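5. Réception, contrôle et mise en rayon des boissons conditionnées

5.1 Objet de la section

La présente section s'adresse au personnel chargé de l'approvisionnement des points de vente et des salles de pause gérés par Prosbridge. Elle décrit les opérations à effectuer entre l'arrivée des cartons au local de stockage et la mise à disposition des bouteilles dans les armoires réfrigérées du modèle Rillero. Elle ne traite ni des boissons chaudes ni des fontaines à eau, qui font l'objet de la section 7.

Les références de produits, les emplacements et les quantités sont enregistrés dans le logiciel Limo. Toute personne intervenant sur les stocks doit disposer d'un identifiant nominatif. Les demandes d'ouverture de compte sont adressées à Mme Piyumi Munasinghe, responsable des approvisionnements.

5.2 Avant de commencer

Vérifier que les éléments suivants sont disponibles à proximité du plan de travail :
- le bon de livraison et, le cas échéant, le bordereau de transfert provenant du dépôt de Tlapale ;
- un terminal de saisie chargé ;
- un chiffon non pelucheux ;
- une caisse grise réservée aux articles en attente de décision ;
- des étiquettes de quarantaine (formulaire 633).

ATTENTION. Ne pas ouvrir les cartons à l'aide d'une lame sortie de plus d'un cran. Une entaille dans le plastique n'est pas toujours apparente et peut provoquer une fuite une fois la bouteille placée à l'horizontale.

5.3 Contrôle à la réception

1. Comparer le nombre de cartons livrés avec celui du bon de livraison. Signaler tout écart avant de signer.
2. Ouvrir un carton par référence et en extraire une bouteille.
3. Poser la bouteille debout sur une surface plane et stable, à hauteur des yeux si possible.
4. Examiner le bouchon, la bague d'inviolabilité, le col et l'étiquette, dans cet ordre.
5. Relever les mentions codées et les saisir dans Limo, à l'écran « Lots ».
6. Replacer la bouteille dans son carton et apposer la pastille de contrôle sur le petit côté.

REMARQUE. Pour les livraisons de plus de 20 cartons d'une même référence, le contrôle porte sur deux cartons, prélevés à des niveaux différents de la palette.

5.4 Lecture des codes

Les fabricants n'impriment pas tous leurs codes au même endroit, et une même bouteille peut en porter plusieurs.

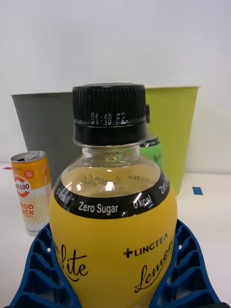 Le relevé des codes s'effectue toujours de haut en bas, en commençant par le bouchon. L'opérateur reporte chaque inscription telle qu'elle est imprimée, espaces compris, sans chercher à l'interpréter. Sur la bouteille de thé au citron LINGTEA, par exemple, le bouchon noir porte en blanc l'inscription « 01:10 FZ », à saisir dans le champ « Code bouchon ». Une seconde inscription, nettement plus pâle, se trouve sur le plastique transparent du col, juste sous le bouchon ; elle commence par « 2022 07 » et se saisit dans le champ « Code col ». Les deux champs doivent être remplis séparément. Une inscription semblable à une heure ne doit en aucun cas être reportée dans un champ de date.

Lorsque le code du col est difficile à lire :
a) essuyer le plastique avec le chiffon non pelucheux, sans produit d'entretien ;
b) faire pivoter lentement la bouteille pour déplacer les reflets ;
c) placer une feuille blanche derrière le col ;
d) à défaut, prélever une autre bouteille du même carton.

Si aucune lecture complète n'est possible, saisir la valeur 102 dans le champ « Motif » et placer le carton en quarantaine.

REMARQUE. Une date imprimée sans autre précision peut désigner la fabrication ou la durabilité minimale. En cas de doute, se reporter à la fiche du produit dans Limo. L'opérateur ne tranche pas lui-même.

5.5 Classement par variante

Les versions sucrées et sans sucre d'une même boisson constituent des références distinctes et ne doivent jamais partager une rangée.

1. Rechercher sur l'étiquette la mention relative au sucre. La formulation exacte (« Zero Sugar », « sans sucres », « 0 kcal ») est recopiée dans le champ « Variante ».
2. Attribuer la rangée indiquée par Limo.
3. Disposer les bouteilles debout, le nom de la marque vers la porte.
4. Avancer les lots les plus anciens et placer les nouveaux derrière eux.
5. Contrôler que l'étiquette de tablette correspond à la variante.

ATTENTION. Ne pas se fier à la seule couleur de l'étiquette ou du bouchon pour distinguer deux variantes.

5.6 Articles non conformes

Sont retirés et déposés dans la caisse grise les articles dont la bague est rompue ou décollée, dont le bouchon tourne sans résistance, dont le corps est déformé ou dont l'étiquette est illisible. Les articles dont la date est dépassée sont traités de la même manière, quel que soit leur aspect.

Le formulaire 633 est rempli le jour même et remis à M. Imtiaz Navaratnam, au bureau 74. La caisse grise est vidée exclusivement après son visa. Aucun article retiré ne peut être consommé sur place ni remis au personnel.

5.7 Fin d'intervention

Refermer les cartons entamés, aplatir les cartons vides et valider la saisie dans Limo. Une session laissée ouverte bloque l'accès au stock pour les autres utilisateurs du site.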